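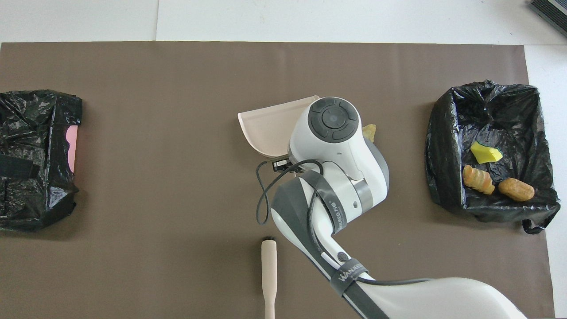 Clallton Table Cleanup: data card and notes from a first-time user

Hi! I'm Zerrin, and I put this card together after our small lab signed up for the Clallton recording service. The service works like this: you tell them what chore you want your robot to learn, they set up a table, a person drives the arm through the chore over and over, and you get the recordings back with notes. I wanted a card that says what you get for your money and what I ran into, so half of it is plain facts and half of it is me talking. Sorry in advance for the brackets.

What's in the package

There are 3115 recordings in the version we bought, split into 44 folders. Each folder is one work session with one operator. A recording is a single attempt at a single instruction, and it comes with camera video, joint positions, the gripper opening and a short text file with the instruction in everyday English. You also get a spreadsheet that ties it all together. Open the spreadsheet first! I didn't, and I spent a whole evening guessing at folder names.

The chore

It's tabletop cleanup with a dustpan and brush. Leftover food and small items go into a container lined with a black trash bag, on a brown mat on a white table. The food is mostly bread and pastry, with a sponge thrown in so the robot has to deal with something that isn't lunch. Instructions run from short ("put the roll in the bag") to fairly long ("pick up the dustpan, sweep up what is left on the mat, and empty it into the bag").

I picked this one over their dish sorting set for the dustpan. Picking up a roll is easy to find in other sets. Holding a tool at a useful angle and keeping it there is much harder to find, and that's the part our own arm is terrible at.

What I like

The operators are good. Rui Lobo, who runs the sessions, sent me the driver handbook when I asked, and it's six pages of very sensible advice about slowing down near the mat. You can feel it in the data – the approach to a tool is calm and the grip is usually settled before the lift begins.

I also like that they keep the failures. If the pan slips or a pastry lands back on the mat, the attempt stays in and the spreadsheet says so in the "outcome" column. There are 700 of these in our version. We train without them and then use them to teach a second model to spot trouble, and that second model has been the nicest surprise of the whole purchase.

And the trash bags! Black plastic is miserable for cameras. It's shiny, it folds however it wants, and it never sits the same way twice. Having that much of it in one set did more for our results than any setting I fiddled with.

What I don't like

The outcome labels are a bit generous. Štefánia Šimek on our side went back through two folders by hand and found attempts marked "done" where crumbs were plainly still on the mat. Clallton fixed those when we wrote in, but check a few yourself before you trust the column.

There's one table color and one mat color. Our model got very attached to brown and fell apart on a green cutting board. If your kitchen looks different (it will), plan on recording some of your own or asking for the mixed backgrounds option, which costs extra and which I haven't tried.

The download tool, Mikuš, is slow and loses its place if your connection drops. Run it overnight and ask for checksums. Version notes say a fix is coming in January.

Getting started

Install Mikuš from the link in your welcome email.
Run: mikus fetch table-cleanup --out ./data
Then: mikus check ./data
Open index.csv and filter by outcome before anything else.

If the check complains about missing joint files, run the fetch again with --resume. It fixed it for me both times.

Rules for use

You can train on the recordings and publish what you learn. You can't resell them or post the raw video. Short clips in talks are fine if you credit Clallton.

Questions

For billing or custom chores, Vratislav Štěpánek answers quickly, usually the same afternoon. For anything about this card, write to me through the issues page. I'm still adding notes on the longer instructions, and if you've tried the mixed backgrounds option I'd love to hear how it went.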